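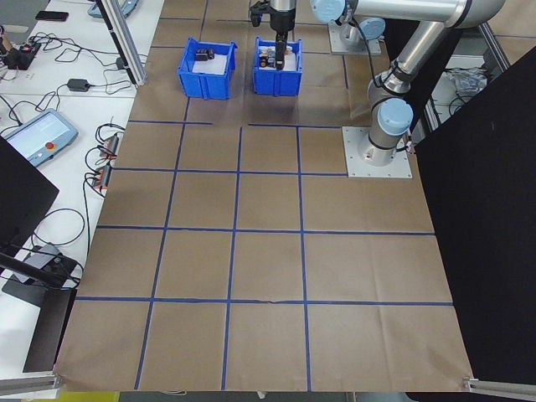 4.3 录制抓取示范

本节说明如何在 Mivine 工作台上录制单臂抓取示范。开始前请确认已完成 4.2 节的相机标定,固定相机在整批录制期间不得移动。

1. 铺平牛皮纸,用蓝色胶带贴出网格。纸面有轻微折痕不影响使用,胶带翘起时须重新压实。

2. 将两个蓝色料箱并排放在纸的远端,箱底垫白色衬纸。衬纸用来加大小零件与箱底的反差,脏污后更换。

3. 放入本批零件。深色件与浅色件可以混放,高度不得超过箱沿。

4. 在示教器上载入任务 Luva-2,把机械臂移到起始位,夹爪张开。

5. 按“开始录制”,引导夹爪从上方垂直进入料箱,合拢后停顿 2 秒,再提起并移向目标箱。

6. 松开零件,退回起始位,按“结束录制”。

7. 填写结果:成功、失败或作废。失败的示范同样保留,不要删除。

注意:每录完 19 条,打乱一次箱内零件。连续多条摆放相同,训练出的策略容易只记住位置。

注意:录制中途有手进入画面,该条标为“作废”。

小心:机械臂通电时,不要把手伸进料箱。整理零件前先按下示教器上的急停按钮,待手臂完全停住后再操作。恢复时旋开急停,从第 4 步重新开始。

小心:底座旁的电缆应留有余量,不得压在安装板下。

Stullstead 站点的基准数据集共 2,199 条,由 Efa Lougher 负责审核。新站点首批数据请先提交 4 条样本,审核通过后再继续录制。数据格式见 4.4 节。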